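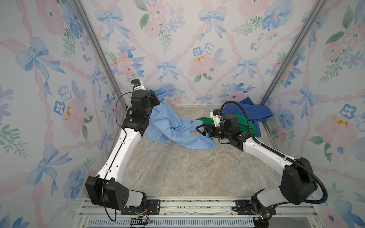 Akinola Equipment Planning Group

Home | Checklists | Budget | Contact
1 min read

Pre-purchase check, two-arm cloth cell, Friday, July 14, 2023

Base plates bolted to rail — pass.
Cable runs on both arms — replace within 30 days, allow 700.
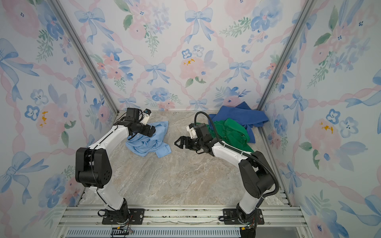
Csenge Dudás asked that the cable money come out of the February budget, not the Dakitz order.

Loose wires near left base — tidy before sign-off.
Spare grippers — quote for 3.
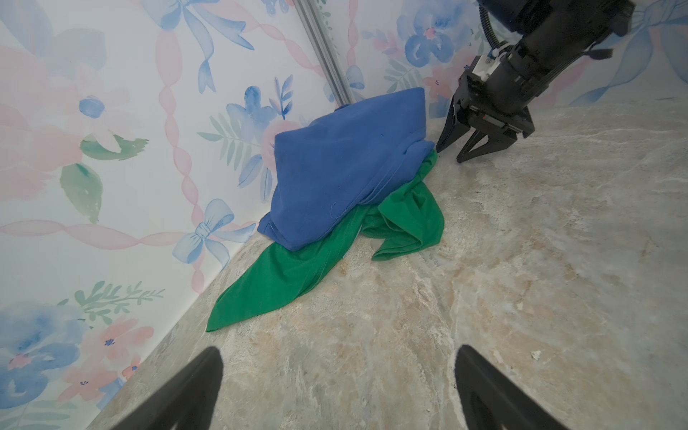

Photo: Prandov

Corner posts — check fixings yearly. Order on hold until wires are done.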